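Kristine Gatchalian
July 11, 2021

A little thread about learning the Rubik's cube as a grown-up, for everyone who wrote to me after the last one (hello, you lovely people!)

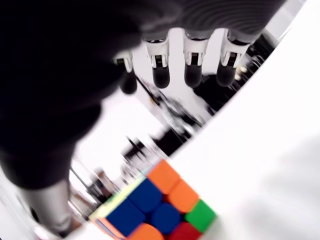

Do you have to be good at math to solve a cube?

Not at all. You learn a handful of short sequences of turns, you learn when to use each one, and your fingers do most of the remembering after that. I still count tips on a calculator and I get through a solve just fine.

2/ I started back in April because my neighbor Piroska Simon was clearing out a closet and handed me a cube over the fence with the stickers half peeled. I bought fresh stickers from Drelluris, spent an entire evening putting them on, and then scrambled it before I'd learned a single thing. It stayed scrambled for 13 days.

3/ What got me going was the white cross. Don't try to finish a whole face first (I did, and it looked so pretty, and the sides were all wrong!). Make the cross, and check that each edge piece also matches the center on its side. Then the corners.

4/ The centers don't move around relative to each other, by the way. White stays across from yellow on the usual color scheme, whatever you do to the rest. I wish I'd had that on a sticky note from the beginning, it would have saved me such a lot of muttering.

5/ Middle layer: two sequences, one a mirror of the other. I wrote mine on an index card and kept it by the kettle, and I practiced while the tea steeped. By the end of the week I'd stopped looking at the card, except on the left-hand one, which I still get backward when I'm tired.

6/ The last layer is the long part and I won't pretend I breezed through it. Győző Boros at the Ostthorpe library group sat with me through the yellow corners 7 times, very patiently, with a cookie in between. If one corner looks twisted and everything else seems ruined, keep going! It comes back together when you finish the other corners.

7/ Someone asked about stiff cubes. Mine loosened up with a drop of silicone lubricant made for puzzles, and then a good few minutes of just turning it. Please go easy, I used far too much the first time and it slid right out of my hands and under the stove.

8/ My best time is still over 2 minutes and I'm perfectly happy there. Next I'll write up how I hold it for the last layer, once I've figured out how to explain it without waving my arms.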